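Home | News | What's On | Sport | Letters | Your Village

Brotwood repair shed to open a second evening as mending fever takes hold

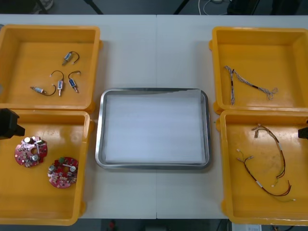
Small solenoids in one of the yellow bins on a long white worktable.

If you have a washing machine that won't fill, a doorbell that has lost its ding or a coffee maker that just sits there sulking, Brotwood is a very good place to live at the moment. The repair shed behind the old seed merchant's on Mazurek Lane is adding a second evening session every week from July, and anyone who has stood in the queue there lately will know how badly it is needed.

The shed opened two winters ago with a kettle, a borrowed soldering iron and a handwritten sign. It has now mended 900 household things, from table lamps to a church hall tea urn, and the logbook by the door makes wonderful reading. Toasters come top, followed by vacuum cleaners and then, to everyone's surprise, musical toys. One page is given over entirely to a single cuckoo clock, which came back four times before it would keep quiet at night.

The new session will run from half past five until eight, so people who work in Storunen can get off the bus, collect the broken thing from home and still be seen before closing. The afternoon session stays as it is. There is no booking for either. You take a numbered wooden peg from the basket, find a chair and wait for your number to be called, and the waiting is half the fun – there is always cake, and there is always somebody with the back off a radio.

What makes the shed such a joy is that you stay with your item while it is being looked at. You are handed a screwdriver if you want one and told what each part is for. I went in last month with a dishwasher valve in a sandwich bag and came out knowing how a coil of wire can pull a little metal plunger up and let the water through. I have been boring my family about it ever since!

Parts are the big story of the summer. Until now, menders had to order each switch, belt and fuse as the need came up, and people often waited weeks for something the size of a thumbnail. The shed has been given a grant of £600 by the parish to build up a shelf of the bits that fail most often, and they will be sold on at cost. A further £500 came in from the spring plant sale, and that will pay for better lighting over the benches and a proper tester for checking that plugs and leads are safe before anything goes home.

There is a waiting list for the beginners' course too, called First Fix, which runs over six weeks and starts with changing a plug. By the end, learners take apart a machine that is past saving and sort everything useful out of it – motors, springs, knobs, screws, lengths of good cable. The last group got so much out of one tumble dryer that hardly anything went in the skip. A daytime version is planned for the autumn, and older teenagers are welcome if they come with an adult.

Not everything can be put right, of course. Microwaves are turned away at the door for safety reasons, and so are gas appliances of any kind. Large items such as fridges and cookers are too heavy for the shed's benches, although menders are happy to talk through a fault if you bring in the model number and a clear photo of the label. Anything with a cracked or swollen battery should go straight to the recycling centre on the Storunen road and never in the bin.

The textile table will move to the new evening session as well, with two sewing machines and a tin of odd buttons that has become a small local legend. Zips, hems and torn pockets are all welcome. Please wash clothes before you bring them, and pin the place that needs mending so it can be found quickly.

The shed is also hoping to borrow ladders, extension leads and clamps that are sitting idle in garages, as the first step towards a tool library. A list of what is wanted is pinned up in the post office window, and items can be dropped off during either session. Labels with your name and phone number would be a great help.

Repairs are free, with a jar for donations. The number 314 bus stops at the end of Mazurek Lane, and there is level access through the yard gate. Parking is tight, so walk if you can, and follow the smell of coffee.

Comments (4)

hedgerow_jen
So pleased about the evening slot. I've had a broken standard lamp in the hall since Christmas because I never get home in time. See you there with my peg!

Mazurek Lane resident
Lovely place, but could people please not park across the yard gates? We do need to get out now and then.

T.W.
Does the parts shelf include belts for older sewing machines? Mine is from the seventies and the shop in Storunen just laughed at me.

buttontin
T.W. – bring the old belt with you even if it has snapped, they can measure it. They matched mine first go.

Contact the newsdesk | Corrections | © Brotwood Village News | Back to top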